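Tremgate procura participantes para sessões de arrumação e embalagem

Chamada aberta. Publicada em 2025-09-14.

O meu nome é Heikki Keskinen e sou o responsável por esta chamada na Tremgate. Peço desde já desculpa por algum erro de português: vivo em Portugal há vários anos, mas aprendi a língua já adulto e escrevo ainda devagar. Se alguma frase não estiver clara, por favor escreva-me e eu explico de outra maneira.

Procuramos 60 pessoas para participar em sessões de arrumação de mesa. O projeto chama-se Condia e interessa-se por uma coisa muito comum, que quase todos fazemos em casa sem pensar: pegar em objetos misturados que ficaram em cima de uma mesa, decidir o que fica junto, abrir um saco, encher, fechar e deixar a mesa livre. Queremos conhecer como pessoas diferentes resolvem essa tarefa, por que ordem, com que dúvidas e com que palavras a descrevem depois.

O que se faz na sessão

Cada participante vem a três sessões, em dias diferentes. As sessões são individuais. O participante trabalha de pé ou sentado, como preferir, e pode mudar durante a sessão. A altura do banco pode ser regulada, a da mesa não.

Na primeira sessão trabalha-se com objetos pequenos e variados. Pedimos que os arrume da maneira que lhe parecer mais natural, sem instruções sobre a ordem. No fim conversamos um pouco sobre as escolhas que fez. Não existe solução correta, e não comparamos uma pessoa com outra na presença dela.

Na segunda sessão usamos principalmente sacos transparentes com fecho. Quem cozinha e congela comida conhece bem este trabalho: a película dobra-se, os dois lados do fecho colam um ao outro, e uma mão fica ocupada a manter a abertura enquanto a outra vai buscar a peça seguinte. Temos um interesse especial neste momento de abrir e manter aberto. Algumas pessoas apoiam o saco na mesa, outras seguram-no no ar, outras dobram a borda para fora como uma gola. Todas as maneiras nos interessam. 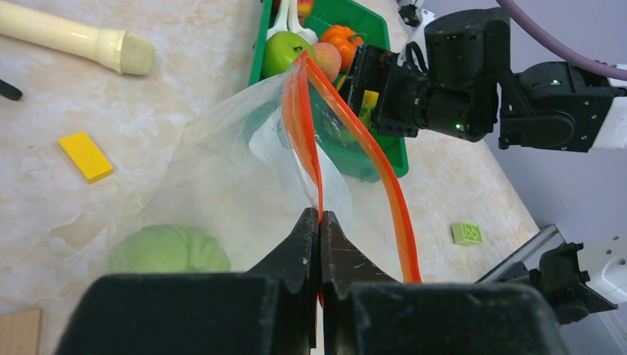
A terceira sessão é a mais livre. O participante recebe uma mesa já desarrumada e um pedido curto, por exemplo «prepare isto para guardar» ou «deixe espaço para duas pessoas comerem». O pedido é vago de propósito e pode fazer perguntas a quem estiver a acompanhar, mas a resposta será muitas vezes «como achar melhor». Algumas pessoas ficam incomodadas com esta parte. Prefiro avisar antes.

Entre tarefas há sempre pausa. Há água, café e chá. Quem tiver necessidade de comer a certas horas deve dizer-nos na inscrição, e marcamos a sessão de acordo com isso.

Quem pode participar

Pode inscrever-se qualquer pessoa adulta que compreenda português falado. Não é preciso falar como um nativo, eu próprio não falo. Não é necessária experiência de trabalho em armazém, cozinha ou loja, embora essas pessoas sejam bem-vindas. Gostaríamos de ter um grupo misturado: estudantes, reformados, pessoas que cuidam da casa a tempo inteiro, pessoas que detestam arrumar.

Pessoas canhotas são particularmente bem-vindas, porque na série anterior tivemos muito poucas. Também aceitamos com muito gosto pessoas com artrite, tremor ligeiro, pouca força nos dedos ou uso de uma só mão. Nestes casos pedimos que o indique na inscrição, para reservarmos mais tempo. A duração maior da sessão não altera o valor do pagamento nem a ordem na lista.

Há poucas limitações. Não podemos aceitar pessoas com alergia conhecida ao látex, pois parte do material auxiliar o contém. Também não podemos aceitar quem trabalhe atualmente para a Tremgate ou para a Treloar, que nos fornece os sacos e os cestos. Familiares de empregados podem participar.

Pagamento e despesas

Cada participante recebe 600 euros pelo conjunto das 3 sessões. O pagamento é feito por transferência bancária depois da última sessão. Se o participante desistir antes do fim, recebe a parte que corresponde às sessões completas, e não precisa de dar o motivo. Se formos nós a cancelar uma sessão no próprio dia, essa sessão é paga como se tivesse acontecido.

Os transportes públicos são reembolsados contra apresentação do bilhete ou do comprovativo do passe. Quem vier de carro pode estacionar no pátio, mas tem de nos enviar a matrícula no dia anterior. Não reembolsamos combustível nem táxi, exceto para pessoas com mobilidade reduzida, e neste caso combinamos tudo antes por escrito.

O valor recebido pode ter de ser declarado às finanças. Não somos capazes de aconselhar sobre a situação fiscal de cada pessoa, mas entregamos um documento com o valor pago e as datas.

Local

As sessões realizam-se no edifício Vinunley, no rés do chão. A entrada não tem degraus e a casa de banho é acessível. A sala é aquecida no inverno, mas o chão é frio, e recomendo sapatos fechados. Pedimos também que venha sem pulseiras largas e com mangas que se possam puxar para cima, por ser fácil prender o fecho de um saco numa manga solta.

Pode trazer um acompanhante, que espera na sala ao lado. Infelizmente não temos condições para receber crianças pequenas. Cães de assistência podem entrar.

Calendário

As sessões começam em janeiro. Temos horários de manhã e de fim de tarde, e tentamos respeitar a preferência de cada pessoa, mas os horários de fim de tarde enchem-se primeiro. Entre uma sessão e a seguinte devem passar pelo menos alguns dias. Se souber já que vai estar ausente numa parte do mês, escreva isso na inscrição.

Registo e dados pessoais

As sessões são gravadas em imagem e som. Antes da primeira sessão recebe um documento de consentimento, que deve ler com calma em casa. Nele está escrito o que fica gravado, quem pode ver as gravações e durante quanto tempo são guardadas. Se tiver dúvidas, respondo por telefone ou correio eletrónico antes de assinar. Pode retirar o consentimento a qualquer momento, e nesse caso as suas gravações são apagadas.

O nome e os dados bancários são guardados à parte e servem apenas para o pagamento.

Como se inscrever

Escreva para a Tremgate pelo formulário de contacto desta página, com o assunto «Condia, participação». Na mensagem indique, por favor:

o seu nome e a sua idade
um número de telefone e as horas em que podemos ligar
a mão que usa de preferência
os horários que prefere, manhã ou fim de tarde
qualquer necessidade que devamos conhecer (saúde, mobilidade, alimentação, língua)

Não envie currículo nem fotografia. Se quiser, pode acrescentar duas ou três frases sobre a maneira como arruma as coisas em sua casa. Isto não influencia a seleção, mas eu leio com interesse.

Respondemos a todas as mensagens, também quando a resposta é negativa. Quem não ficar no primeiro grupo pode pedir para entrar na lista de espera, que é usada com frequência, porque há sempre pessoas que mudam de planos.

Perguntas que já recebemos

Uma pessoa perguntou se pode participar com o marido. Sim, os dois podem inscrever-se, com mensagens separadas, e as sessões são feitas em momentos diferentes. Pedimos só que não falem dos pormenores das tarefas antes de ambos terem terminado.

Outra pessoa perguntou se é preciso ser rápido. Não é. O tempo fica registado, mas o pagamento é igual para todos e pode parar quando quiser.

Perguntaram-me também se é preciso levantar pesos. Os objetos são leves e todo o trabalho é feito em cima da mesa. Se alguma coisa cair ao chão, quem acompanha a sessão apanha.

Para outras questões, o contacto é o mesmo, ao meu cuidado. Costumo responder de manhã.

Heikki Keskinen
Projeto Condia, Tremgate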